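Notes for Unit 5: contact control for wiping. Instructor: Abbas Asadi.

Reading before the lab: the Soylu planner notes, sections on strokes and overlap.

A wipe has two parts. Along the surface we control **position**. Into the surface we control **force**. The planner sends the stroke and the controller holds the push.

- Force loop: 500 Hz
- Arm position loop: 400 Hz
- Log buffer: 4,000 samples, then it overwrites

Perception gives a mask of the marks on the table. Expect it to be poor on white tops — faint smears and shadows have nearly the same gray value.
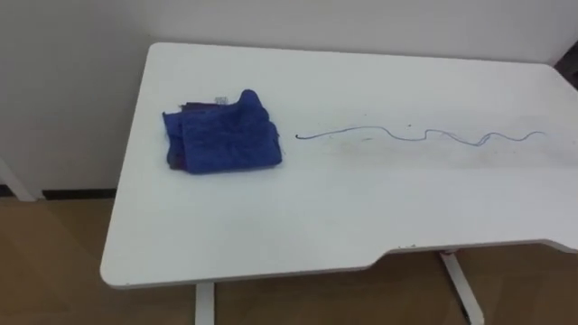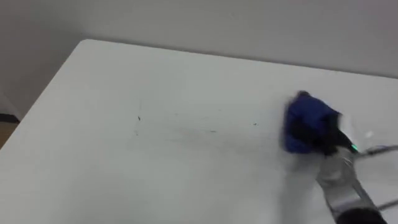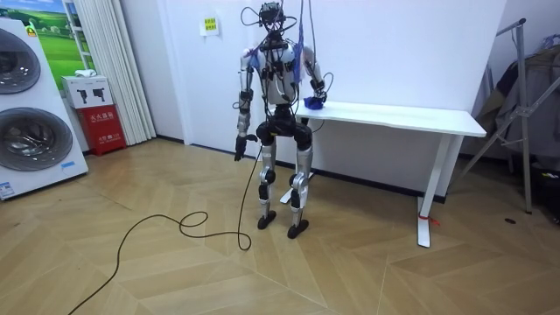
Set the contact threshold before you tune any gains. If the hand chatters, lower the stiffness first and leave damping alone. Save your log under your group name in the Mavau folder.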